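## The charger drawer, and whether you need any of it

Every September the requests come in for a piece on tidying chargers, and every September I suspect it's an excuse to buy a box with compartments in it. I've owned two of those boxes. Both ended up holding batteries and a padlock with no key.

Still, members of the Larnuvport repair evening keep asking, so on Friday we put a pile of power strips, plugs and cables on a white table and tried to be sensible about it. The Hiver sorting method, which some of you swear by, says to group by color. I don't see the point. A teal charger with two USB-A ports and a white adapter with no USB on the side facing you do different jobs, and they'd do different jobs if you painted them both orange. 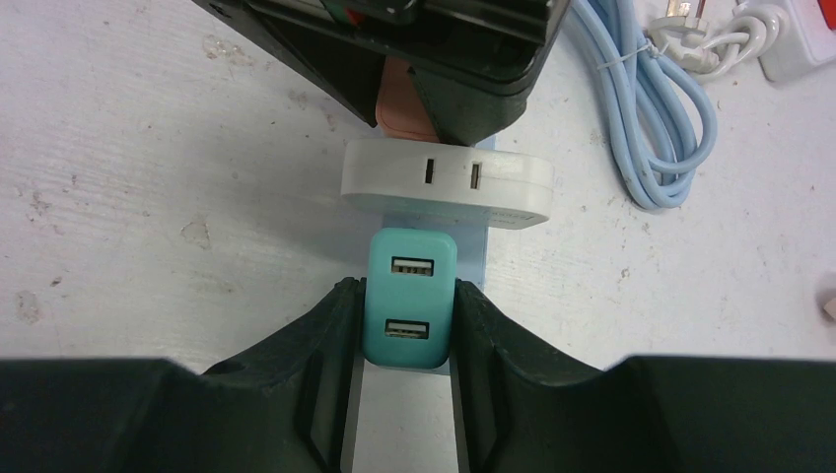

### Sort by what it does

My own rule is duller. Chargers in one pile, plug adapters in another, strips in a third, loose cable last. If you can't say what a thing is for, it goes in a bag with the month written on it. Nothing comes out of that bag, in my experience, but it makes people feel better than throwing it away.

The Adis leaflet claims the average household can get down to 20 items in one evening. Maybe. It doesn't say whether a strip with three adapters in it is one item or four, and I would like to know before I get congratulated. A reader wrote in with a total of 206, which I believe, and then a second letter saying 114 after a weekend of clearing, which I believe a little less. My guess is the rest went to the garage.

Small adapters are the worst of it. They hide under the coils, the prongs scratch whatever they're packed with, and they're easy to sweep off the table along with the junk. Pull them out first and give them a container with a lid.
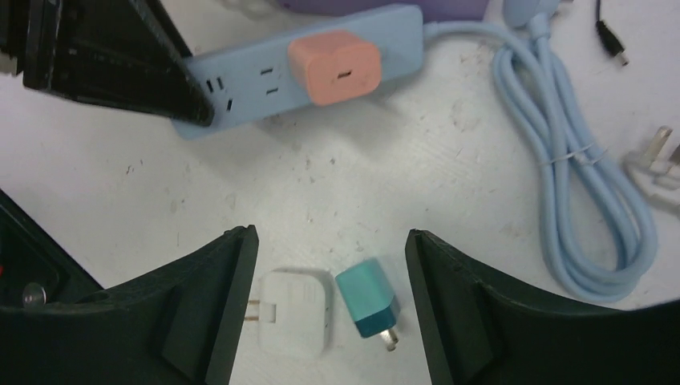

*Two small adapters below a light blue strip, its cable coiled and tied.*

As for cable ties, I've come around to them, grudgingly. A long cord needs one. A short cord does fine without, and I've wasted enough time picking ties off things I wanted to use right away. Maihi sells a labeled set in a tin and I can't think why you'd want the tin. Masking tape and a pen will do it.

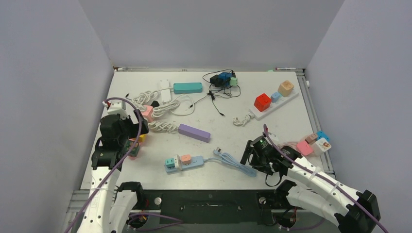 The other piece of advice you'll hear is to leave your adapters plugged into the strip so they never go missing. I'm not convinced. It works for a strip that stays behind a desk. Put the same strip in a drawer and you've made a long lumpy object that won't lie flat, and the drawer stops closing.

Bring your own tangle next time if you want a second opinion. Tables are out from 6 p.m., and please check the strips for cracked casings or damaged cords before you bother sorting them.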